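About Vuvomlow

Welcome! We're a small music school in an old dry-goods building, two floors above Doucet Street, and we teach people of all ages to play, sing and read music. Our youngest student right now is five. Our oldest took up the cello after she retired and is already grumbling about her section leader, so she's a real orchestra player now.

How we got going

Lucinda Bellamy started Vuvomlow with 2 teaching rooms, a rented upright piano and a stack of method books she had carried through three apartments. She had been teaching violin in people's living rooms for years and wanted a place where her students could hear each other through the walls. They certainly could! The first rooms had almost no soundproofing, and a beginner trumpet lesson on the other side of a door is a great way to learn concentration.

This past season we had 262 students on the books and gave 2912 private lessons, and that doesn't include choir, the fiddle group or the Saturday-style jam sessions that seem to break out whenever two guitar players have ten minutes to spare.

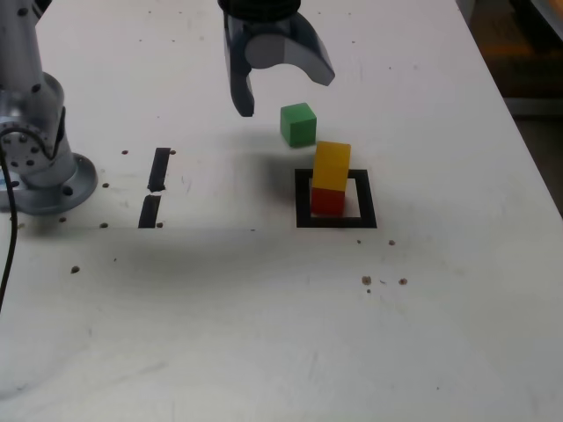
What we teach

Violin, viola, cello, piano, guitar, trumpet, clarinet, flute, voice and drums. We added accordion last fall when a teacher moved to town and asked if anyone would be interested, and eleven people were. If you play something we don't list, write to us anyway. We've found teachers for mandolin and oboe that way, and we're still looking for somebody who can teach the harp.

Private lessons run thirty, forty-five or sixty minutes. Most children under eight do best with thirty. Adults often ask for an hour and then find their fingers are tired by the forty-minute mark, so we usually suggest starting with forty-five and seeing how it feels.

Group classes are where a lot of the fun is. The Finelau Singers is our open choir, with no audition and no need to read music (you'll pick it up, we promise). They sing everything from rounds to old radio tunes, and they have a habit of staying half an hour late. The Nurard Ensemble is for string players who can manage a two-octave scale and keep counting when they get lost. Everybody gets lost. Learning to get back in is most of what we practice.

How we teach

We start with sound. New students play or sing something on the first day, even if it's three notes, and they take those three notes home. Reading comes along soon after, a little each week, with a lot of clapping and walking to the beat. Our teachers choose their own books and pieces, so a lesson with one of our pianists may look very different from a lesson with the other. If you aren't sure who would suit you, sit in on a couple of lessons first. There's no charge for that.

We do love exams for the students who love exams, and we're just as happy with the ones who want to learn four songs for a sister's wedding. Tell us what you're hoping for and we'll build from there!

Practice is the part families ask us about most. For beginners we'd take ten minutes five times a week over one long push the night before a lesson. Leave the instrument out of its case if you can do it safely. It gets played far more often.

Concerts

We hold a student concert every term, and the big one is in October. Everyone is invited to play and plenty of people choose to listen instead. Programs are mixed on purpose: a six-year-old with an open-string tune may come right before an adult playing Bach, and the applause is every bit as loud. Doors open at 6:30 in the evening and the good chairs go early. Bring cookies if you like to bake. The table by the coat rack fills up fast.

Our library

Over the years friends of the school have given us their sheet music, and the library now holds 2476 pieces, all sorted by instrument and then by level. The piano duets are a treasure, and there's a whole drawer of dance band arrangements with the original pencil marks still in them. Students can borrow three items at a time. Please erase your own fingerings before you bring things back (but leave the old ones alone, we're fond of them).
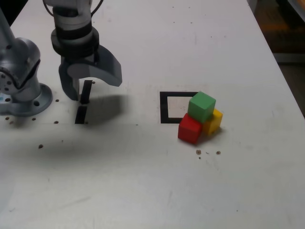
Gray two-finger gripper above a white tabletop.

Instruments to borrow

We have small violins and cellos, six guitars and a few clarinets that go out by the term. The quarter-size violins are always the first to go, so ask early.

Come and see us

The front desk is open from 2:30 in the afternoon until 8:00 in the evening during term. Take the stairs or the elevator at the back, and follow the noise.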